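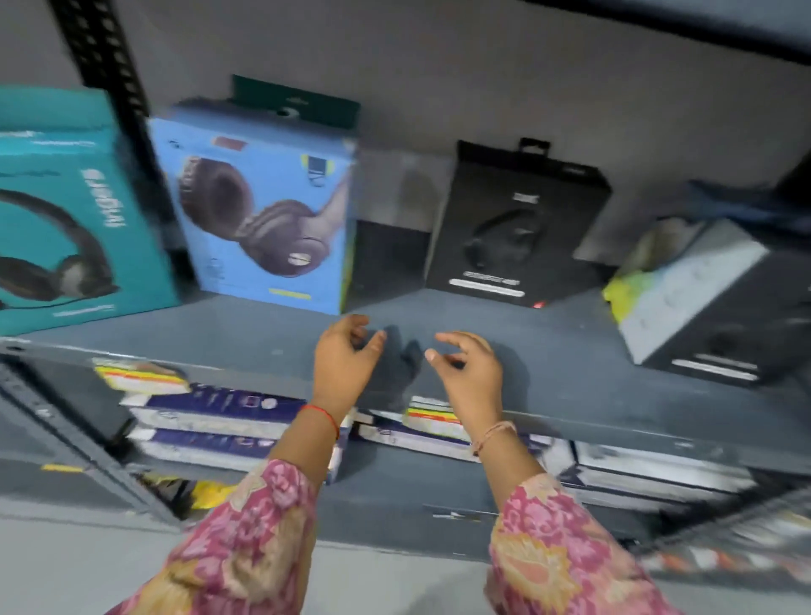
Lists > Clirnia Shop Floor > Drives and Controls > Re: Majali bar feeder stops in the middle of a batch

February 4, 2024

Hello all,

I am answering the message from Thursday, I leave the important part of it below.

> We run a Majali bar feeder on an Ellora lathe. After the bar change
> it feeds 18 parts, sometimes more, then it stops with the alarm
> "pusher position lost". If we reset, it continues. The supplier
> wants to sell us a new servo drive. Has anyone seen this before we
> spend the money? Bars are 2 meters, brass, hexagonal.

We had the same alarm in November, on the same feeder but with a Stellent lathe. In our case the drive was good. I would ask you to check the following things before you order anything.

1. Look at parameter 96 in the feeder menu. It is the allowed following error of the pusher. Ours was set to a very small value, I think after a software update, but I can not prove it. The manual gives 4000 for brass and for steel. Write down your old value first.
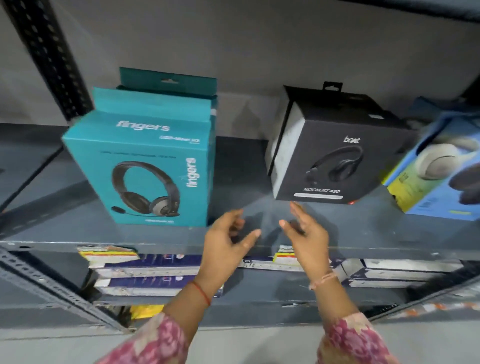 2. Take off the side cover and move the encoder cable by hand while the machine is in manual mode and the pusher is standing still. If the position on the display jumps, the plug is the problem. Please keep your hands away from the chain.

3. Clean the guide channel. With hexagonal bars we found a lot of fine chips under the rear support, mixed with old oil, and it made a kind of paste. The pusher needed much more force at this place.

For us it was number 3 and also a little number 1. After we cleaned the channel and corrected the parameter, the alarm came one more time in the first week and then it did not return. We now clean at every change of material.

One question from my side. Does your alarm come always at the same pusher position, or only at the same number of parts? If the position is the same, I would begin with the channel. If it changes, I would begin with the cable.

I can scan the two pages of the manual if you do not have them, they are only in German.

Best regards from the turning department

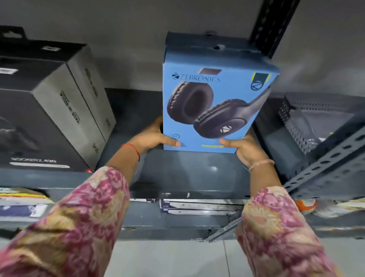

Zebronics headphone box, light blue, on the shelf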